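Cajas y cajitas del taller Tultia

Galería de abril

En esta página reunimos las cajas que pasan por la mesa del taller: las que llegan con piezas pequeñas, las que guardamos para reutilizar y las que acaban en la estantería porque cierran bien. La selección es de Kanini Simiyu y los textos son de Arif Khoo. El archivo completo tiene 666 fichas y se puede consultar en el local por las tardes, a partir de las 18 h.

Nos interesan sobre todo las cajas de tapa suelta, de dos piezas, en las que la tapa sobresale un poco por encima de la base. Son cómodas de apilar y aguantan mucho uso. Las de tapa con bisagra se rompen antes – casi siempre por la bisagra – y las dejamos para otra galería.

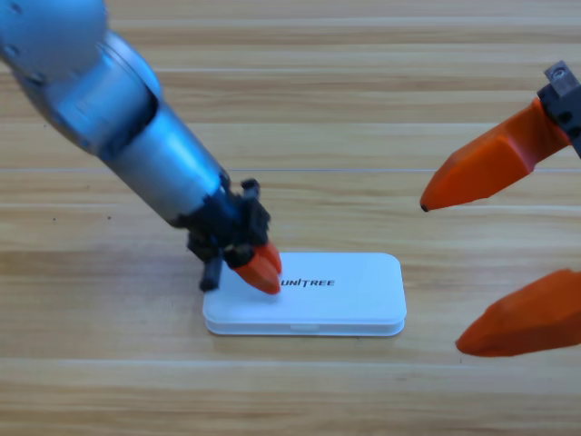
Para la ficha de cada caja anotamos el color, la forma de las esquinas, el tipo de cierre y lo que lleve impreso. Si hay una marca o una palabra en la tapa, se copia tal cual, en mayúsculas o minúsculas según aparezca. Las etiquetas pegadas se registran aparte, porque a menudo son posteriores a la caja.

Las blancas y de tono hueso son las que más trabajo dan. El acabado mate recoge la suciedad de los dedos y hay que limpiarlo con un paño apenas húmedo, sin frotar sobre las letras. Sosina Nigatu probó varios productos y al final se quedó con agua y jabón neutro.

Las medidas se toman con la tapa puesta, primero el lado largo. En las cajas bajas de esquinas redondeadas medimos por el centro de cada lado. La altura se da en milímetros; el límite para entrar en esta serie es de 28.

Desta Kahsay lleva el préstamo. Cada persona puede retirar un máximo de tres cajas vacías y debe devolverlas con su tapa. Si falta una tapa, la base pasa al cajón de bandejas – también tienen salida, sobre todo para tornillería y botones.

La próxima galería estará dedicada a las latas. Quien quiera aportar alguna puede dejarla en el mostrador, con una nota que indique de dónde procede.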